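Home | Projects | Reports | Partners | Contact

Progress report to the Fleren fund, June
Evaluation of the Cirar hand-held gripper kit
Prepared by Cornel Onu, Mandum

The second period of the grant went to household tasks. We are testing whether the Cirar kit, a pair of hand-held grippers with marker cubes, can be used by ordinary operators to record two-handed demonstrations in furnished rooms. The first period covered tabletop work only.

We recorded 1,540 demonstrations. Of these, 1,046 passed the tracking check and have been added to the set. A further 162 had usable tracking but missing or late audio, and we are holding them until we decide if audio is needed. The rest were rejected, mostly for lost markers when the operator turned one wrist too far inward.

Soft goods took most of the time. Cushions, folded towels and blankets need both hands to close at a similar pace, and new operators tend to lead with one. We changed the training sheet to start with a cushion on a chair, gripped from both sides, before moving on to anything that folds.
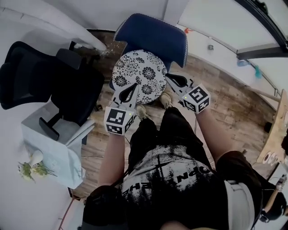
Vittoria Fiore thinks the cushion work should have come before the tabletop work, and that the kit's finger pads are better suited to soft items than the supplier's guide lets on. She has asked for the order to be switched for the next group of operators. We agree and will do so.

Kit condition. One finger pad split and was replaced from the spares. Straps needed adjusting between operators, which took longer than the setup guide allows. The supplier, Tremblay, has answered our questions on calibration but has not yet quoted for extra pads.

Staffing. We have trained 17 operators. Two have left and their places are open.

Spending is within budget. We ask to move the unspent travel money to spare parts.

Next period: drawers and cupboard doors, a repeat of the towel tasks, and a decision on the held recordings.

Comments (3)

R. in procurement: Can you send the strap sizes? We had the same trouble with ours.

Cornel Onu: Will send them with the parts list.

tk: Would keep the audio ones. You can always drop the track later.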